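From: Dong-hyun Bang
To: Zorwood members list
Date: Tue 30 March
Subject: Re: [zorwood] Table covers for the spring craft sale

Dear Zainab, dear all,

Thank you for the long message and for taking over the planning from Seon-mi. I read it two times, to be sure that I answer each point.

Zainab Aliyu wrote:
> We have to decide what goes on the tables this year. Last April we
> used white paper and it was torn before lunch. Bit-na proposes
> cotton cloth from her cousin's shop, one color for everybody.
> Dae-han would like everybody to bring their own. I can live with
> both, but I need an answer before I send the letter to the sellers.
> Also, does anyone still have the key for the side room?

First the key. I gave it back to the Cheon office after the winter sale, and the lady there wrote my name in her book, so it should be easy to find.

About the covers, I am in favor of one color for everybody, but I would like to say something against white. I sell small bowls and cups, mostly with pale glaze. On white paper they disappear. People walk past and see only a table. Two years ago I put a piece of dark green felt under half of my things, and I had the feeling that visitors stopped more often on that side. I did not write down any numbers, so please take it only as my impression.
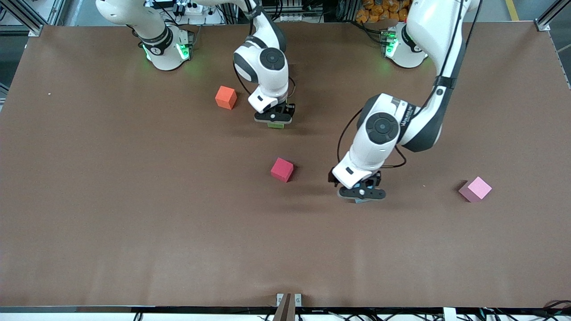 Cloth has one problem which we should discuss before Bit-na orders anything, and that is the folds. Cotton which was stored in a box keeps its lines the whole day, and a small cup standing on such a line can lean. A matte cover in reddish brown, like the one under the foam cubes, would be my choice of color. It does not shine under a lamp, and both pale and dark things can be seen well on it. It also has some faint creases in the lower half, and I would not be troubled by creases of this kind. The sharp fold in the middle is what I am afraid of. If we roll the cloth on a tube after the sale and do not fold it, I think we will be happy with it for many years. I have 2 long cardboard tubes at home and can bring them.

For the size, please remember that the tables at Cheon are not all the same. The ones near the window are longer. In my opinion the cloth should hang down 30 centimeters in front, so that we can hide our boxes, and only a little at the back, where we stand. Last year I stepped on my own table cover and nearly pulled down the teapots of Seon-mi. She was very kind about it.

To Dae-han: I understand your wish, your indigo cloth is beautiful and it is a part of your work. Could we say that everybody gets the common cover and may lay a smaller piece on top? Then the room looks quiet from the door and each seller can still show some taste.

I can help with setting up from 8 in the morning and stay until 10, then I must fetch my daughter and come back. If somebody could watch my table in this time I would be grateful.

With kind regards,
Dong-hyun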